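Dalatel, object set notes
30 November 2025

Went back over the tabletop set before signing off on the list. The list calls it "everyday household objects, varied in shape, color and feel." I wrote that sentence myself back in May and I no longer believe much of it. Notes below are in the order I thought of them, not in order of importance.
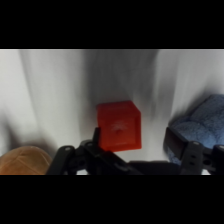

Red cube, with the pale mark on the front face.
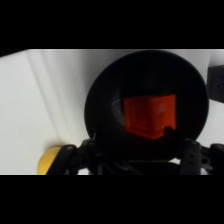
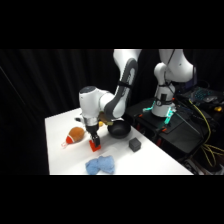
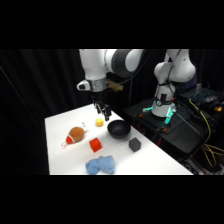

Stolia disagrees with most of what follows. Their view, sent over after reading my first draft, is that a set doesn't have to look like a real kitchen or a real playroom, it only has to be easy to describe and easy to replace, and that I am judging a shopping list as if it were a theory. Fair point about replacing. I don't accept the rest, and the list is the one place where we say in writing what we think is varied.

Color first. The red cube is the best thing in the set for finding at a glance and that bothers me. Bright red on a white table is about as easy as it gets. Yellow ball, same thing. If someone looks at the table and says "the red one" there is never any doubt which they mean, except that the drumstick has red on its band, and I would bet that is the only useful bit of confusion we have. The gray cube and the black bowl stand next to each other and come out much closer in tone, especially when the bowl throws its shadow that way. I would like more of that and less primary color. We say "varied in color" when what we have is a lot of color, and I think we let the one stand in for the other.

The red cube also isn't a plain red. It looks slightly see-through in some light, goes orange on the top face and darker on the front. The pale mark only makes sense on the side it's on, so the cube has a front now whether we like it or not. I had it down in the list as "red cube, no markings." Wrong, corrected. I can't tell what the mark is meant to be from any distance and have stopped trying. What matters is that someone could use it to tell one face from the others, and the list should say so.

Size. Measured the red cube again at 51 mm on the edge, across the middle of the faces. The corners are rounded, so if you catch it near a corner with the calipers you get less and feel clever about it. Measure across the middle. Did not measure the gray one, the calipers had gone back to the other bench by then. I would not assume the two cubes are a pair. They've been written down as a pair since the first draft and as far as I can find no one ever checked. I copied it forward twice without asking.

Weight. Drumstick 78 g, bowl 103 g, both on the bench scale. Scale was zeroed between them and I repeated each. The drumstick figure surprised me, I had it down as next to nothing in my head. Soft things always feel lighter than they are. The old sheet has the drumstick and the bowl swapped, and since the sheet is where the numbers in the report came from, the report is wrong too. Someone please fix the table in the report before it goes to Nägeli. I will fix the sheet.

Shape. The claim is "varied" and here I'll mostly give it a pass. A ball, a bowl, cubes, a lumpy plush. The ball rolls, or it ought to, though on that table it has mostly stayed where I put it. I would not write "rolls freely" anywhere until somebody has tilted the table on purpose. The bowl is the only thing that can hold something else, so every idea for using the set ends up being "put it in the bowl." Look through the suggestions sheet and tell me I'm exaggerating. A second container with straight sides would do more for us than another toy. A mug, a small box, anything with a corner inside it.

I also don't love calling it a bowl. Flinitz has it as "wok" in their copy of the list, an earlier page of mine says "pan," and depending on where you stand all of those are reasonable. If the same object has a different name in each lab then our notes don't match up and we won't notice for weeks. Going with "black bowl" until there is a better reason than taste.

The cloth. This is the one I trust least. Light blue, soft, and never the same shape from one laying-out to the next. The list gives it a single line with a length and a width, as if it were a tile. Nobody lays it flat. It goes down bunched, and bunched is a different object each time. I see the case for it: cloth is the only item that really behaves like something from a house. But if we keep it, the notes need to say how it was put down. "Flat," "folded once," "bunched" would be enough. I tried writing down the folds in more detail and gave up after one line, it was unreadable.

Also, is it a towel or a fleece? My line says towel, the order sheet says fleece. Leaving it as "cloth" until I've found the order.

The drumstick. I keep being told it's there for fun. It's the only item with a long axis and a clear thick end and thin end, and it is squashy, so it earns its place without the fun. What I doubt is that it counts as "food" in the summary. It's a plush toy. If the summary says the set covers toys and food, then it covers toys, and one of them is shaped like dinner. Changed it to "toy (food-shaped)." Expect complaints.

Wiping down. The plan says the hard items get wiped after every use and the soft ones get washed "as needed." As needed by whom? Did 10 passes with a damp cloth on the red cube, pressing fairly hard over the mark, to see if it would lift. No change that I can see. That's a weak test and I'm not going to write that the mark is permanent. Different soap, warm water, a few weeks of handling, then ask again. Did not try any of this on the bowl. Smudges show up on the shiny surfaces quicker than I expected, and a fingerprint on the cube changes how it catches the light, so wipe before use as well as after.

The table. White, so everything stands out on it, see the remark on color. The black curtain behind is a good choice and I have no complaint there, apart from the pleats, which pick up lint. One thing to sort out: the old layout sketch has the bowl in the middle and we've been putting it toward the right. Either redraw the sketch or move the bowl. I'd redraw the sketch, the other way leaves no room for the drumstick to lie on its side.

Changes made to the list today:
Red cube, mark on front face added.
Drumstick and bowl weights swapped back.
"Wok" and "pan" replaced with "black bowl."
Drumstick moved from food to toy (food-shaped).
Cloth, size line removed, way of laying it down to be noted each time.

Still open:
Gray cube not measured or weighed.
Ball not weighed. It wouldn't sit still on the pan and I didn't have the ring to hold it.
Cloth, towel or fleece.
Whether "everyday household objects" stays in the first sentence. I'd cut "household" and keep the rest, Stolia wants it left alone. Not signing until the gray cube is done in any case.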